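**Dark sofa in a small living room — am I about to regret this?**

**qudah_kate**
We finally have the keys to our place in Pendmont and I am so ready to get rid of the beige hand-me-down couch. I've fallen hard for navy. Really deep navy, almost ink. My sister says dark furniture will eat the room alive (it's a north-facing living room, one window, low ceiling) and I should go oatmeal like everyone else on the street.

Budget is $2,000 including delivery. We have 2 cats and a kid who believes yogurt is a finger food. Talk me into it or out of it!

**Rustard_Rob**
Into it!! We did navy four years ago and I still get a little happy when I walk in. Small rooms can take one big dark thing really well. Keep the walls light, put a lamp at each end, and hang the curtains high. The beige one we had before showed every single coffee ring.

**mossandmortar**
Going to disagree with Rob, sorry. Dark blue hides coffee and shows everything else: cat hair, lint, crumbs, dried yogurt (white on navy, good luck). I vacuumed mine every other day and then sold it. If your cats are black, fine. What color are the cats?

**qudah_kate**
One gray, one orange. So a matching set of problems, I guess.

**Rustard_Rob**
Depends so much on the fabric though! Mine is a tight flat weave and a damp rubber glove takes the hair right off. Was yours velvet, moss?

**mossandmortar**
Chenille. OK, fair, that may have been half of it.

**Oluwaseun Yusuf**
I did upholstery for a long time, so a few things from that side of the counter.

- Ask for a fabric swatch bigger than your hand and leave it on the floor where the sofa will go. Look at it at 8 in the morning and again after dinner with the lamps on. Navy moves around more than any color I know.
- One long bench cushion looks cleaner, but you can't rotate it the way you can separate ones. Everybody sits in the same spot and that spot goes first.
- Spend on the frame and the foam before you spend on the fabric. A good frame can be covered again.

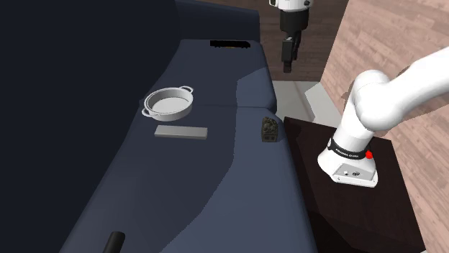 The other thing with dark blue is how much it changes across a single seat. Where the light lands you get a mid blue, and a few feet away by the back it can read nearly black. I love that about it! Some customers called me thinking the dye was uneven, so better to know going in.

**qudah_kate**
This is SO helpful, thank you. I've been looking at the Bovuren three-seater. Anybody have one?

**mossandmortar**
My neighbor does. Comfortable, but the arms are wide and they steal a lot of seat. Measure the inside width as well as the outside. And measure your stairwell, please, I have watched a sofa go back down the steps and onto the truck.

**Rustard_Rob**
Seconding the stairwell. Ours came in through the window — great fun for the whole block. Kate, are you leaning yes?

**qudah_kate**
Leaning very yes. Swatches ordered, flat weave only, in two different navies. My sister has been informed. I'll report back in March when the paint is dry and I've had a proper look at them by lamplight.

**mossandmortar**
Still voting oatmeal, but post the swatches when they come!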